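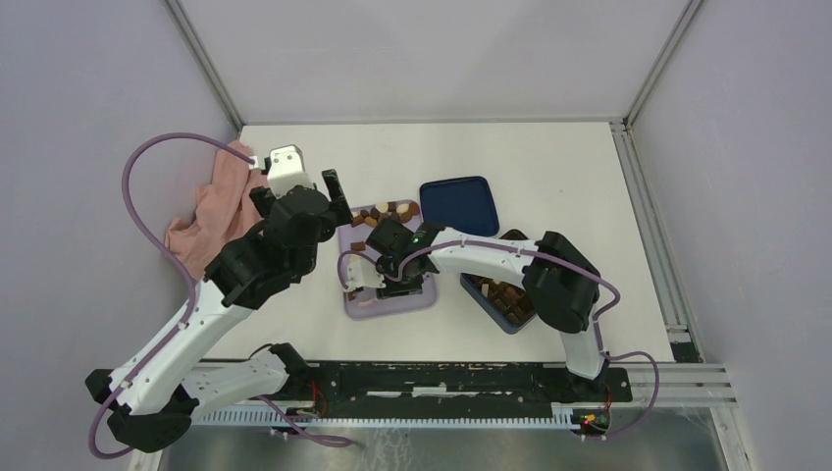
Cloth and tray on the white tabletop. Pink one's the cloth, lavender is the tray.

News > Local Business > Trasau
14 comments | 37 shares

Kuster puts tray, box and cloth in one set, Gudholm gets it first

Posted 9/5/22

TRASAU - Kuster is going back to selling things in sets. The Trasau housewares company said Monday its new Cleltness line, a tray, a box and a cloth sold together, goes on shelves in Gudholm this week and in its own shop here later in September.

Price is $19 for the three. No single pieces for now, which is going to annoy some people. More on that below.

The idea is the small table that collects stuff. Keys, mail, the pen that doesn't work, half a roll of tape. Kuster says that was the complaint it kept getting at the counter, from customers who already had shelves and drawers and didn't want more of either. So: tray for what gets used every day, box for what doesn't, cloth to wipe down in between. Not exactly rocket science and the company isn't claiming it is.

"People told us they clear the table on Sunday and it's back by Tuesday," the company said in a written statement. "We wanted something you could do in a few minutes with your coat still on."

The first run is small. Kuster made 633 sets and most of those are already on their way to the Gudholm store, which is the bigger of the two and has the parking. The Trasau shop gets what's left plus whatever comes in the second run. No date on the second run. Staff at the Trasau counter are keeping a paper list, you have to go in and sign it, they are not taking names by phone.

Why Gudholm first? Floor space mostly. The Gudholm store finished moving its kitchen section over the summer and has a long wall free near the front door. Trasau still has the garden stuff out, hoses and planters, and that has to be cleared before anything new goes up.

Colors

Lavender for the tray, dark blue for the box, pink for the cloth. That's the one combination in the first run. Kuster tried out 16 color combinations on its regular customers in the spring and this wasn't the winner, at least not at the start. An all gray set came out ahead in the first round. Then the company put the top few out on a table in the Trasau shop for a week and people kept picking up the lavender tray. Gray went back in the closet.

"You lose a gray tray," the statement said. "We lost ours twice during the test."

More colors are likely if the first ones sell. Green was mentioned. Nothing decided.

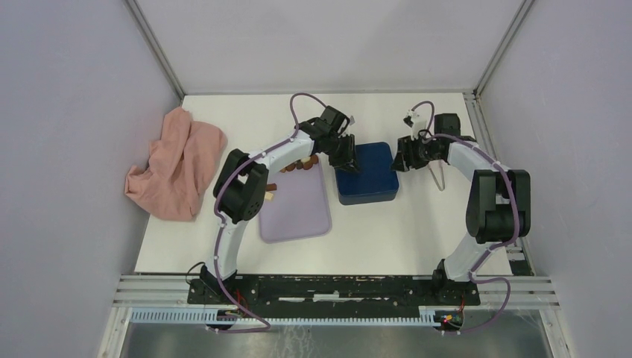
The box, in dark blue, on the same white tabletop.

What's it for

The box is the part Kuster expects questions about. It's meant for the things you don't want to look at but can't throw out yet. Warranty cards, spare buttons, chargers. The company's suggestion is to go through it once a month and the leaflet that comes with the set has a blank line for writing down the day you did it last. The leaflet also says to keep food out of the box. Fine.

The tray goes wherever you drop things when you come in. Leaflet says to set it there first, live with it a week, and only then decide whats going in the box. That order matters according to the company, testers who started with the box put everything in it and were digging for their keys by the weekend.

The cloth can go in the washer with towels. Cool wash the first time, by itself, so the pink doesn't end up on something else. Kuster says it does not need folding and that several testers just left it in a heap at the side of the table. Which is what most of us would do with it.

There's roughly 82 regular customers on the company's tester list, and they get a set at no charge as a thank-you. Those have to be picked up in Trasau. Bring the card you got in the spring.

About the single pieces

Kuster sold trays on their own for years, and a lot of kitchens in this town have one. It stopped last fall when the supplier changed. Anyone hoping to replace just a tray is out of luck with Cleltness, at least through the end of the year. The company said it may split the sets up if enough people ask, and that the new tray is not the same size as the old one so it will not stack with what you have at home. Worth knowing before you drive to Gudholm.

Returns are the usual. Bring all three pieces back, with the receipt, cloth unwashed. Store credit if you lost the receipt.

A short demonstration is planned at the Gudholm store on Saturday morning, doors at the normal time. Customers are invited to bring in a bag of whatever is on thier own table and sort it there, tray or box, with someone from the shop standing by. Trash cans will be provided. Kuster asked us to say no glass and no medicines please.

Trasau gets its own demonstration once the garden stock is gone. We'll put up the day when we have it.

Hours for both stores stay the same this month. The Trasau shop is closed today for the holiday, Gudholm is open until early evening. The back lot in Gudholm is being repaved so use the side street.

Earlier version of this story said the cloth was sold separately. It comes with the set.

14 comments | 37 shares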